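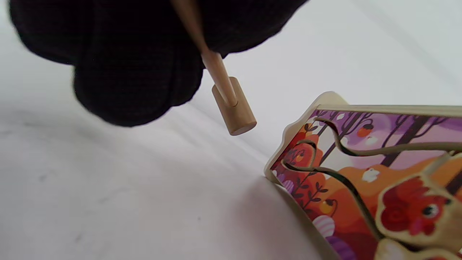 Our project set out to answer a question that sounds simpler than it was: what makes a wooden maze puzzle hard? We began with the rules on the box, which were short, and moved on to arguing about them, which was not. Teresa Moynihan thought the difficulty lay in the paths. Kamrul Patwary blamed the wand, a thin stick with a little wooden peg set crosswise at the tip, like a mallet for someone very small. I blamed the artwork. Our main board has a purple sky, dark branches, a great spread of orange and red leaves and a white bird sitting in the middle of it all, and I maintain that it is difficult to plan a route while admiring a lantern.

Method

We used 2 boards. The first was the illustrated one, which we called Pavari. The second, Brudon, we made ourselves in the workshop with the same sort of paths and no picture at all, unless you include the glue marks. Each person wore a black knit glove for half their turns, as our supervisor wanted to know whether losing some feeling in the fingers would matter. We worked on a plain white surface, chosen for being dull. It did pick up smudges.

We logged 805 turns in all, some of them mine from a long wet afternoon when no one else turned up. A turn ended when the player finished, or gave up and said so out loud. Sighing was not accepted.

Results

The glove slowed people down at first and then stopped mattering, which was a blow to the longest section of our proposal. By the end of the trials 69 of the last 100 gloved turns were completed, and the bare-handed ones were much the same.

The picture did make a difference, though a smaller one than I had promised in July. Players on Pavari paused more before starting. Once they were moving they kept pace with the Brudon group, and several told us they preferred it, including two who were bad at it.

Kamrul's wand theory did best. People who held the stick close to the peg made fewer wrong turns than those who held it near the top – and they complained less, although we had no column for that.

Problems

Our boards were not a perfect match. Brudon's paths came out slightly rough in one corner, and the sanding we did halfway through means the early turns and the late turns were played on different surfaces. Teresa has marked the change in the log. We also taught the first group by showing them and the second by reading from a sheet – a mistake we noticed only when writing this section.

If the project carries on next year, the sticks should be cut to several lengths and the sanding done first.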